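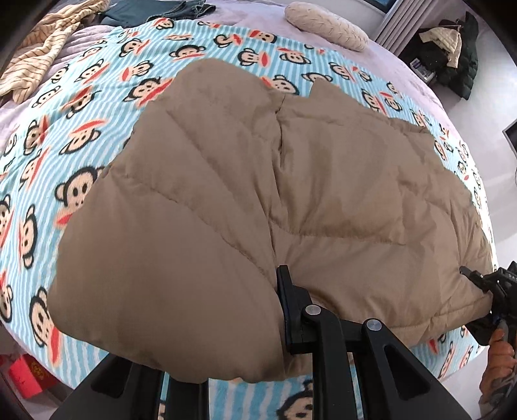 Khoa La wrote in response to the previous entry that a quilted jacket should never be folded in thirds, as the filling settles along the crease and does not readily recover. The correspondent recommends a single fold, followed by a loose roll from the hem towards the collar. The advice has been adopted in this household with one reservation, set out further on.

The annual putting away of winter clothing took place in September, in the spare bedroom. The bed remains the most suitable surface for the work. The dining table is larger, but its finish marks easily and zips are not permitted on it. The monkey blanket stays on the bed throughout, and the tan jacket was dealt with first, being the bulkiest item.

Readers who followed the Stultico storage bags last year will recall that they were found unsatisfactory. Two of the 4 lost their seal before July, and the garments inside had acquired sharp creases at the elbows. Compression has accordingly been discontinued for anything padded. Jackets now go into the cotton sacks from Kilstead, which close with a drawstring and admit a little air.

The procedure is as follows. Pockets are emptied and turned out. Zips are closed and press studs fastened. The garment is laid flat and pressed gently with the forearms, working from the sleeves inward, until most of the air has left the padding. It is then folded once and rolled. The reservation concerns the hood – where one is fitted, it should be tucked inside before rolling, or the collar end becomes too thick for the sack.

Knitwear is treated separately and will be the subject of a later entry. The grey cardigan requires mending at the cuff and has been set aside in the hall cupboard, together with three scarves whose ownership is disputed.

The sacks are kept on the upper shelf of the wardrobe, with the heaviest colours at the back. Enquiries regarding cedar blocks have been received and will be answered once the present supply has been through a full summer.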